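Guardanapo de papel ou de pano pra almoço de 13 pessoas no quintal?

Vou fazer um almoço em junho, mesa grande lá fora, 13 pessoas. Minha sogra insiste em pano, eu queria papel pq depois quem lava sou eu. Mas papel fica feio? E voa com o vento? Alguem tem um jeito simples de dobrar que não precise de tutorial de meia hora? Obrigada

gokden
papel sem medo. compra o de folha dupla, os finos rasgam na dobra. 7 reais o pacote no mercado aqui perto. vento: talher em cima e pronto

Bendbridge
Depende do cardápio. Churrasco, costela, coisa que suja a mão: papel, e bastante, conta uns três por pessoa. Almoço mais arrumadinho, pano. Se for pano, lava antes de usar a primeira vez, o novo não absorve nada. Algodão, nada de poliéster.
Meio termo que uso em casa: pano pros mais velhos e uma pilha de papel no meio da mesa. A sogra fica feliz e vc lava só quatro ou cinco.
Sobre dobrar, triângulo resolve. Abre, dobra de uma ponta à outra na diagonal, passa o dedo bem firme no vinco, deixa a ponta pra cima do prato. Dá pra fazer na vespera e guardar com um livro pesado em cima, senão abre tudo. Evita papel estampado, a dobra fica torta e o desenho denuncia.

Kozłowski
pano sempre. papel é pra lanchonete

Bendbridge
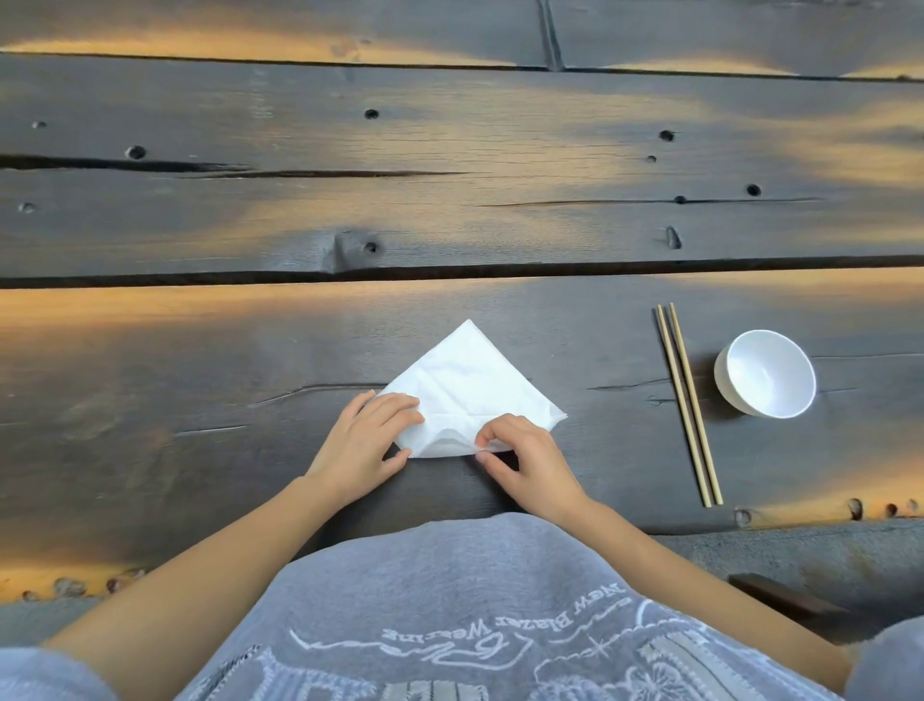
Guardanapo de papel dobrado em triângulo, acertando o vinco da base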